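Kodarville Community Board > House & Home > Clearing off the kitchen table

sindska_sue
Our kitchen table has not been used for eating since October. It holds mail, batteries that may or may not be dead, a stapler, and a bag of bolts from a bed we no longer own. My husband says everything on it is "in process." How do people with functioning tables do it?

RangiD
Get a smaller table. We went from one that seats eight to one that seats three and the mess shrank to fit.

ye_yuxi
Replying to RangiD: or the mess moved to the stairs. I've been to your house.

RangiD
The stairs are in process.

old_pedal
I use the laundry basket method. Everything goes in a basket Monday night. Whatever is still in there the next Monday gets tossed or donated. My wife was against it until it ate my tackle box, and then she came around.

sindska_sue
What about bills?

old_pedal
You find out which ones were serious.

JelleVB
Please do not do this with bills. I did a version of it and paid a 60 dollar late fee to the water department, plus a conversation with a man there who was very disappointed in me. Paper needs its own spot. I have one tray by the door, and when it's full I sit down and deal with it, usually with a beer.

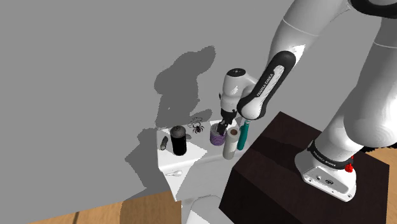
The other half of it is that a flat surface at waist height is always going to collect things. You can't train a family out of that. I put a fruit bowl in the middle of ours and it helped for maybe a week, and then there were keys in with the pears.

ye_yuxi
I disagree with the tray. A tray is a table with a smaller opinion of itself. Open the mail standing over the recycling bin and be done in 5 minutes.

JelleVB
And the things you have to keep?

ye_yuxi
I keep very little. My sister Rongrong calls it a character flaw.

old_pedal
Has anyone tried those drawer units from the place next to Ridetier? 250 bucks seems steep for something I plan to fill with rubber bands.

RangiD
Bought one. The bottom drawer sticks if you put anything in it, so technically it's the tidiest drawer in the house.

sindska_sue
Update: tried the basket. My husband took everything back out of the basket to look for the tape measure and then left for work. The basket is now on the table too.

old_pedal
Give it a second Monday.

ye_yuxi
Was the tape measure in there?

sindska_sue
It was in the truck.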